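Robot Arms Take On the Sock Pegs at Vovley, and the Laundry Crew Has Thoughts 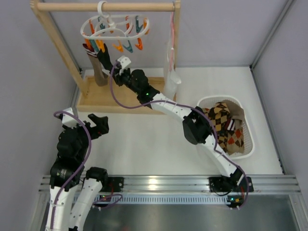
Radka Kelmendi would like it known that she does not miss the socks. She told me so before I had my coat off, and then she told me again at the coffee machine, and I believe her! What she isn't sure about yet is the rest of her day, which used to be mostly socks and now is a lot of other things.

I went over to the Vovley laundry on Friday, June 13, 2025, to see how the small-items room is getting along with its new help. If you've lived in Karkum for any length of time, you probably know Vovley as the place with the steamed-up windows behind the bus depot. They wash for guesthouses, for a couple of care homes and for plenty of regular households too, and anything too delicate or too easily lost for the big tumble dryers gets hung up by hand. Socks, mostly. Baby things. Those thin little bags people put their underwear in.

The job now goes to pairs of robot arms working at a rack, with a basket beside them and a hanger full of orange and teal pegs. The system was put in by Hoseck, a small outfit from the other side of the river, and it has been running on the day shift since November. One arm can be busy up at the pegs while the other waits its turn with its gripper open. It is slow. I'd expected something whizzing around, and I found myself leaning in like you do when somebody is threading a needle.

Kelmendi says a good person on the pegs can hang 300 pieces in a shift and chat the whole time, and the arms don't get near that. Her old record was higher, but she wouldn't tell me the number because Stojanović in dispatch disputes it (he was in the room, and he does). The arms hang around 100 on a decent day. The thing is, they'll keep doing it through lunch, and they don't get the sore shoulders. Reaching up to a rack for hours is miserable work, and three of the women in that room had been signed off with shoulder trouble at one time or another before the change.

So who does what now? Seven people worked in small items last year and seven work there today, which was the first thing I asked. Two of them have learned to look after the arms. They fill the baskets, clear a jam when a peg twists sideways, and stop everything when a sock gets picked up by the heel and won't sit right. The others have moved over to mending and to the matching table, and that's where Kelmendi has landed. She likes the mending. She's less keen on the matching table, where you stand under a very bright lamp with other people's hosiery and nobody to talk to on your left.

That came up a lot, the talking. The old way, everybody stood along one line of racks and you heard all the news of Karkum by ten in the morning. Now folks are spread out in twos, and the radio is on more. Management has promised to move the mending bench closer to the racks, and I was shown a spot on the floor marked out in tape, so it does seem to be coming.

Pay is the other sore point. The two who mind the arms got a bump for it, and the menders didn't, even though (Kelmendi again, with feeling) darning a heel so it doesn't rub is a skill and half the town can't do it. Talks on that are still open. Stojanović thinks the rates will be evened out by the end of the year, but he also thinks he knows what her record was, so take that how you like.

Customers mostly haven't noticed. Drop-off and pickup are the same, the prices are the same, and your socks still come back folded by a person. Folding is staying with the crew for now, and so is anything with hooks or beads on it. Hoseck wants to try baby mittens next, and I heard a fair amount of laughter about that from the mending bench.

I asked if I could have a go at a rack myself, and they very kindly let me. I dropped a peg, hung one sock upside down (cuff goes at the top, apparently, so it keeps its stretch) and had an ache in my neck by the end of a single basket. Kelmendi redid the lot behind me without saying a word.

Vovley is opening the small-items room to visitors for an afternoon later this summer, once the bench has been moved. Sign up at the front counter if you want to come, and bring any odd socks you've had back from them over the years. There's a box of singles under the matching table, and they'd love to get rid of it.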